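4.3 Daily check of the two-arm cell

Revision of 19 October 2023. Valid for the Dalier cell in Skuststead and the cell of the same type in Clunley.

Do this check before the first run of the day. You need the key for the control cabinet, a hex key set and a dry cloth.

Caution: Keep the emergency stop pressed during steps 1 to 3. The fingers can close when the power comes back.

1. Wipe the table and the front rail. Do not use a wet cloth near the circuit boards under the arms.

2. Check the wrist and the gripper of each arm. The screws of the mounting plate must sit flat. Try them by hand first, and tighten only a screw that moves. The braided sleeve must not be pinched between the gripper and the link. 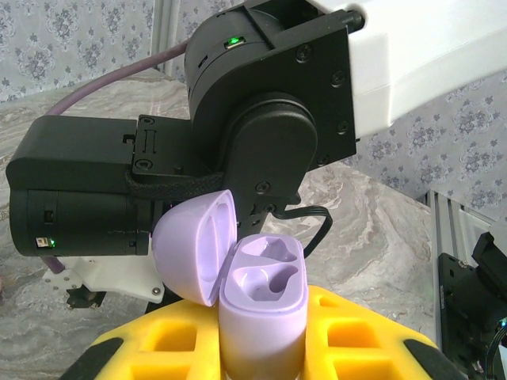 Figure 7. Wrist and gripper above the yellow foam holder, case with the lid open.

3. Press the foam holder down at its corners. If it rocks, take it out and clean under it.

4. Release the emergency stop, switch on, and wait until the status lights are steady. If one light goes on blinking, see section 6.

Note: After a software update the first start takes longer. Do not switch off during this time.

5. Load program 1,437 (handover, slow) and give the toy figure to the left gripper by its base.
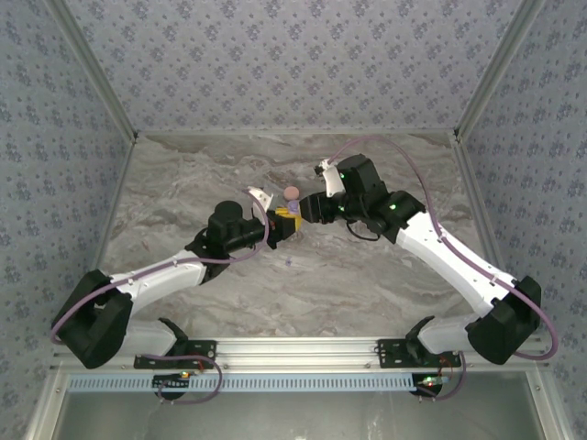
Cable slack is the most common reason for a stop in this cell, and it is easy to check while the arms are close together. Hold the program at the meeting point and look at each arm from the shoulder to the finger. The purple cable should follow the white upper link and make a wide arc over the wrist, as it does on the right arm. If it is tight at the wrist, open the clip nearest to it, give a little more length and close the clip again. Too much slack is also bad — a long loop can catch on the other arm.

6. Continue the program. Repeat the handover 2 times and watch the fingers, with your hand on the stop button.

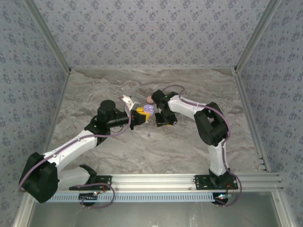

Figure 8. Both grippers at the meeting point, white forearms extended from left and right.

7. If the figure turns or falls, stop the cell and do the finger alignment in section 4.5. Do not correct the position by bending a finger.

8. Send both arms to the rest position and sign the check sheet. Sheets from Clunley go to the office in Cáceres every December.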